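The best thing about Stirkden is the walk home from the night market. I came for the noodles, fell hard for the lanterns, and by Wednesday I was knocking on Lâm Vi's door to ask how she makes them.

She has folded 273 since March, every one from a single sheet of paper, and she let me ruin 20 sheets before my first one held its shape. What a feeling! She cheered louder than I did.

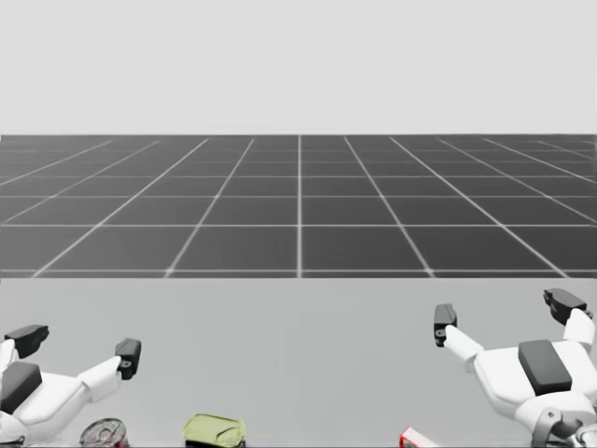
A light grey tabletop and a gridded floor, in a computer rendering.

Perspective is her big love – she draws each street in town onto the paper before she folds it, so the houses shrink away around the curve. Her neighbor Châu Phùng paints the skies, usually after dinner, and always with far more orange than she asked for.

Lanterns go on sale at 6 p.m. by the Gukitz bridge. Bring cash, and go hungry – the noodle stall is right next door.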